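Gerkico News > Press > August

PRESS RELEASE
For immediate use

Gerkico opens second collection room at Vedalville, aims for 1000 hours of hand-work examples

VEDALVILLE, August - Gerkico has opened a second room at its Vedalville site for recording everyday tabletop jobs by hand. The recordings go into Amaral, the company's learning system for two-armed robots. Work started this month. Target is 1000 hours of usable examples by the time the next Amaral version is trained.

No robot arms needed for this part. People do the jobs themselves, holding a gripper in each hand, the same kind of jaws the robot will use later. Picking up a cup. Putting it down somewhere else. Straightening a lid. Small stuff, done over and over, with the item moved a bit each time and the table dressed differently.

The grippers carry marker cubes, white with black square patterns, so their position can be worked out from the video afterwards. Jaw opening is logged along side it. Amaral learns from the two together: what was in view, and what the hands did next.

The company says the hand-held method is a lot quicker than steering an arm from a desk. A new collector gets 13 practice runs before anything they record is kept. After that it's short sessions, plenty of breaks, swap tables, carry on.
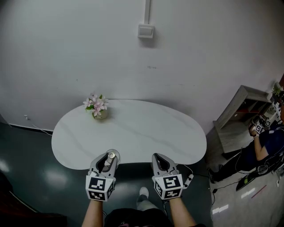
What gets recorded

The task list stands at 112 jobs. Most are one-handed or two-handed moves with light household items: cups, lids, boxes, cloths, cutlery. See-through items get extra time on the list, because earlier versions of Amaral were poor at them. Clear plastic especially. It would reach short or close on nothing.

Tables, backgrounds and lighting are changed on purpose. So are the people. Tall, short, left-handed, fast, slow. If everyone picks up a cup the same way the system learns one way of picking up a cup, and then struggles in somebody's actual kitchen.

Failed tries are kept too, up to a point. A slip followed by a good recovery is marked and goes in. A dropped item with no recovery goes into a seperate set, used for checking only.

Each example is trimmed, labelled with the job name and checked by a second person before it is passed on. Anything where a marker cube is out of sight for too long gets thrown out and done again.

The site

Vedalville already had one collection room. With the second open there are now six stations in all, and more than one person can record in a room at the same time. Shifts run from 9am, last session finishes at 4pm. Furniture is ordinary and gets moved between stations, along with plants, trays and whatever else is to hand.

Collectors are paid by the hour and not by the number of examples. Gerkico tried the other way in an early trial and got a great many rushed recordings, most of which had to go.

Faces and voices are not part of the training set. Sound is switched off at the point of recording, and any clip that catches a face is blurred before labelling.

What happens next

First batch from the new room goes to the Trevach test site, where Amaral runs on real arms. Trevach will try the jobs on items and tables that weren't in the recordings at all, then send back a list of what went wrong. The weak jobs go to the top of the Vedalville list for the following month.

Gerkico plans to publish the Trevach results, good and bad, with the next Amaral version. No date set for that yet. A small sample of the recordings will be offered to university groups on request, with the labels and the notes on how the stations are set up.

Recruitment for collectors is open now. No technical background needed, training given on site, part-time hours avaliable. Steady hands help, but aren't a must.

About Gerkico

Gerkico makes software for robots that work with both hands. It is based in Vedalville with a test site at Trevach. Amaral is its learning system for table-height work in homes, canteens and small workshops.

Press contact

Gerkico press desk, Vedalville. Visits to the collection rooms by arrangement, mornings only please.

ENDS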